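The Big Bowl

I had promised myself I'd be done with Aunt Josiane's kitchen by lunchtime, and there I was at half past three, still on the first cupboard.
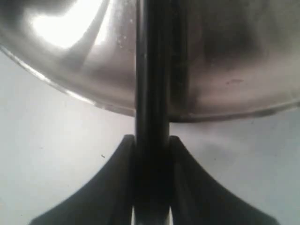 My aunt owned one good thing, in her own opinion, and it was the big bowl. She left the piano to a neighbour and the car to whoever could get it started, but the bowl got its own line in the letter, in capitals: THE BOWL IS FOR WHOEVER WASHES UP. Well, that was me, wasn't it? My brother had gone off to Inham with a van full of chairs and my cousin was "making calls" in the garden (smoking). So I ran the hot tap and got on with it, and I'd been at it a good while before I saw there was still a mark on the steel, a faint reddish-brown smudge no bigger than a grain of rice would leave if you trod on it, over on the dull side where the light didn't reach. I rubbed it with my thumb. I thought, paprika. Then I thought, no, that's the plum year.

I should explain the plum year. I was 8 and had been sent to stay because my mother was having my brother, and Josiane, who had no idea what to do with a child, decided we would make jam. She went out after breakfast and came back with 22 pounds of plums in the boot, plus a coat she'd bought by accident. "Josiane Leblanc does not buy a small amount of plums," she told me, as though somebody had accused her of it.

Everything went in the bowl. I could have sat in that bowl. I did sit in it, in fact, before the plums, and she walked round me with her arms folded and said I'd need more sugar.

We were at it all day. She stoned, I stirred, and she told me stories about people I'd never met and who I now suspect were never born. There was a Mr Ogunleye who had proposed to her on a ferry and then got off at the wrong side. There was a woman called Drillska, just Drillska, who ran a cloakroom and knew everyone's secrets from their pockets. And there was Prutidar, which was a town, or maybe a hotel, it changed depending on how the jam was going. In Prutidar you could get soup at any hour of the night and they brought it to you in a bowl exactly like ours.

"Is this one from there?" I asked.

"Where else would it be from?"

"The market?"

She gave me such a look. Then she gave me the spoon to lick, so I let it drop.

The jam never set. We poured it into jars anyway and drank it, more or less, until December, and she wrote "sauce" on all the labels in very firm handwriting.

So, the bowl. I turned it upside down on the drainer and gave the underneath a going over, and had a proper look along the rim while I was there. I don't know what I was hoping for. A stamp, I suppose, a crest, some little soup-related motto. There was a scratch or two. There was a sticker, gone brown and nearly see-through, and I got very excited about the sticker and fetched her reading glasses off the windowsill.

It said 90p.

I laughed so much my cousin came in from the garden to see who'd died, which was poor phrasing given the week we'd had. I showed her the sticker. She said, "Ninety pence, that's a bargain, look at the size of it," and wanted to know if I was keeping it. I said it was for whoever washed up. She looked at the sink, and the six cupboards we hadn't opened yet, and went back out to her calls.

I did the rest on my own after that, and I didn't mind. I did the jelly moulds and the fish kettle and a thing with a handle that I still can't identify. When I opened the last drawer, the one under the cooker where people put what they can't look at, there was a baking tray, a broken whisk, and a menu card folded in half. It was thick and cream-coloured, soft along the crease. On the front, in curly green letters, it said Prutidar. Inside it said Soup, all hours.

I read it twice with her glasses and once without.

I dried the bowl with the good tea towel, put the menu inside it, and carried the pair of them out to the car on my lap. I mean I drove with them on the seat next to me, but I did put the seat belt on them. The sticker's still on. I went round it very carefully with the cloth.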